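Forum > Indie Wrestling > Regional Promotions
Topic: Was the Vaněk / Mikuš title switch at Susirstead the wrong call?

ringrust_pat
Rewatched the July show last night and I still think they pulled the trigger too early. Vaněk had only held the Giswood Cup belt for 16 weeks and the crowd was finally starting to hate him properly. Then Vojtěch Mikuš pins him clean after one lariat and the whole heel run is finished. You build a guy up like that, you make people pay to see him lose.

Maple_Suplex
They did pay. Announced gate was 3,303, the best Susirstead has ever had. What were they supposed to do, send everyone home with a count-out?

ringrust_pat
Yes. Count-out, belt stays put, rematch at Ferketport in the autumn. That is how you get two big houses out of one feud.
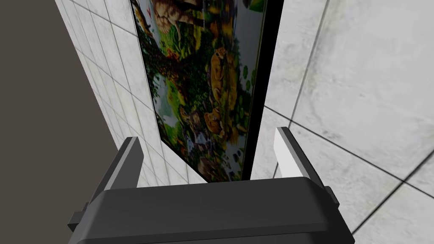 Also the match itself was short. Seven minutes, and two of those were Vaněk arguing with the timekeeper. If you're going to switch it, give them a proper main event.

coldtagteam
Mikuš can't go longer than that and everyone knows it. His knee has been bad for years. Keeping it short was a favour to him and to us. The tag match before it went almost 60 minutes if you include the restart, so the crowd was cooked anyway.

Maple_Suplex
The restart was Rostislav Hudec's idea, according to his newsletter. He books the undercard now. I thought it was the worst part of the night. Same finish twice, and the babyfaces looked like fools for falling for it.

coldtagteam
Disagree. The second finish got the bigger pop. Hudec's stuff is old-fashioned but the kids in my section were losing their minds.
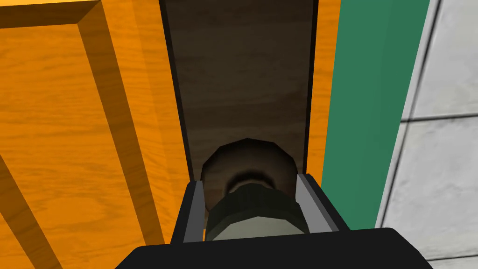 Last edited by Maple_Suplex at 9:42 pm

Kids will cheer for anything with a chair in it. My point is the tag champs came out of it weaker and they've done nothing since.

benchwarmer_lou
Was there live, upper tier. From up there you couldn't tell the first finish had been a finish at all, the bell was that quiet. Main event was fine. Mikuš winning was the only time all night the whole building stood up. Pat, your rematch idea only works if Vaněk draws in Ferketport, and he never has. They put him on top there last year and it was half full.

ringrust_pat
It was half full because it was snowing and the undercard was rubbish. I'll give you the bell though, I had to turn the volume right up to hear it.

coldtagteam
Does anyone know if the rematch is on the next card? The poster only has Mikuš on it.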